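Sorting robots head back to the floor after grip fault traced to a tired little spring

Good news from the Bråten recycling hall: the Skenano pickers are moving again! The two arms that sort household packaging at Ullen's pilot site had been stopped since September, after one of them kept hold of a bottle it had been told to release and swung it into the guard at the side of the cell. No one was hurt, and the guard did exactly what a guard should do. But it was a real fault with a real safety question behind it, and the team deserves credit for chasing it all the way down.

The trouble started small. Night shift had been noting slow releases for a while, mostly with drinks bottles, and the usual cure was a restart and a wipe of the fingers. Then, shortly before 4 a.m., the second arm closed on a bottle, reported its hand as empty and set off for the next pick at full travel speed. The bottle hit the guard, the contact sensor tripped and the whole cell went dark.
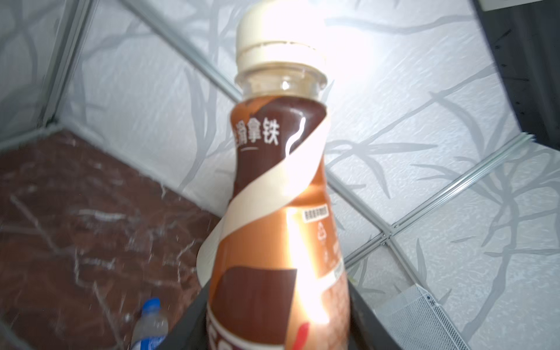
Ottar Brekke, who runs maintenance at Bråten, pulled the logs that same morning and found 329 late releases on the one arm, going back to the last software update. The other arm had 15. Both had been running the same program on the same shifts, so he stopped looking at code and started unscrewing things (his favorite part of the job, by his own cheerful admission).

What he found was a return spring in the finger drive that had lost a good part of its stretch. With a weak spring, the fingers lagged behind the motor. The controller only watched the motor, saw it reach the open position and called the hand empty. On a light wrapper you would hardly notice. On a bottle squeezed a bit too firmly, the fingers could stay shut long enough for the arm to take off with it.

"The arm believed its own paperwork," Brekke said. "It had asked for open, so it wrote down open."

The fix comes in two parts, and both are pleasingly simple. Alitz, which builds the grippers, has supplied a stiffer spring and a small position sensor that sits at the fingers themselves. Skenano has changed the release routine so the arm holds still until that sensor agrees with the motor. If the two don't match within 122 milliseconds, the arm stays put and calls for a person. Travel speed near the guards has come down too, at least through the trial period.

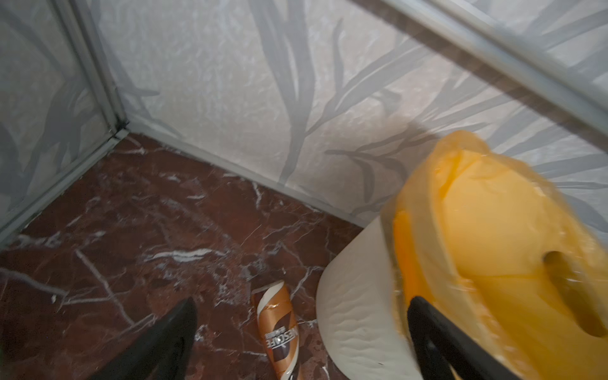

Could the same fault turn up at other sites?
Any gripper with the older spring could develop it, and Alitz has asked operators to check their release logs and order the new part if late releases are climbing. The software change can go in first, without waiting for the spring.

Ayanda Le Roux, the safety lead at Ullen, signed off on the restart after a run of supervised tests on mixed packaging: bottles, sachets, bags, crushed stuff, all the awkward shapes that make this kind of sorting so hard and so much fun to follow. Her team also weakened a spring on purpose to see whether the new check would catch it. The arm stopped, lit its amber lamp and stayed stopped until someone cleared it by hand.

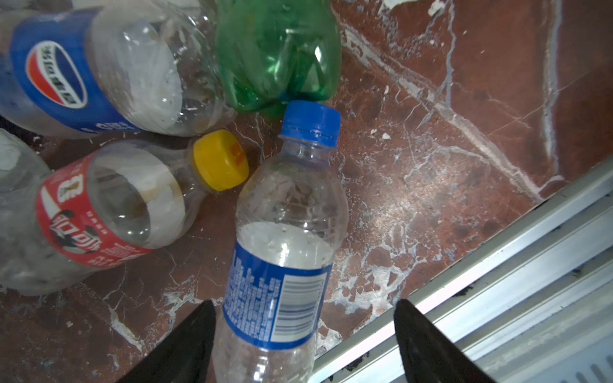 She was just as keen on the reporting side. Slow releases used to go into the shift notebook, where they were easy to read past. They now raise a ticket by themselves, and 19 in a single shift will pause the arm for inspection. Le Roux wants that number lower once there is enough new data to set it properly.

The first arm is back on full shifts, and the second joins it when its replacement finger drive has been fitted and tested. Until then the hand-sorting bench next door is covering the difference, with Brekke dropping by twice a day to read the logs.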